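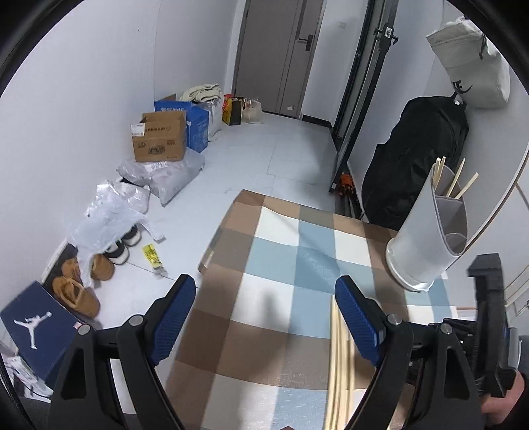
Chak-lun Ko objected, on reading our first draft of the Navville diaries, that chopsticks don't belong in a chapter on cutlery at all: they are stored like cutlery but handled like pencils, a bundle at a time, and any account that counts them as thin forks will miss what people do with them. We were delighted by this remark and rewrote the section around it.

4.2 Chopsticks and the divided holder

Of the 2,581 put-away entries kept by our 70 households, those dealing with chopsticks were far and away the liveliest. Spoons got a word or two. Chopsticks got whole paragraphs, with arguments about pairing, about which end goes up, and about whether the good ones may share a compartment with the everyday ones (feelings ran high!). Many diarists tipped the whole lot out on the table first, then filled the holder again from the pile.

Figure 3. Wooden chopsticks on a checked cloth, with a translucent utensil holder to the right.
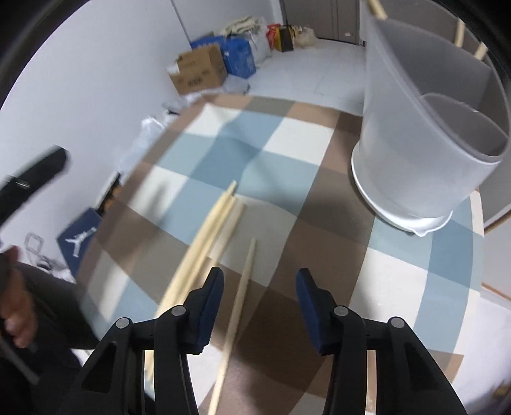 The pile stage deserves more attention than it has had. Lynch households, who mostly ate at a cloth-covered table, wrote of sorting by eye before touching anything, picking out matching lengths and nudging them side by side. Those in Lavis worked the other way and grabbed a handful, knocked the ends level on the table and dropped them in together. Both habits were defended with real warmth in the April interviews.

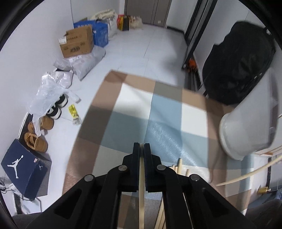 Single sticks are where the two groups meet. An odd one left over after pairing was almost never thrown out. It went back in the holder, usually in the rear compartment, and from there into a second life as a cake tester, a plant stake or a tool for fishing toast out of the toaster (unplugged, we were assured). Amparo Lozano's coding scheme gives these leftovers their own category, and we return to it in Section 4.3 with the drawer trays, where the odd teaspoon turns up in much the same role.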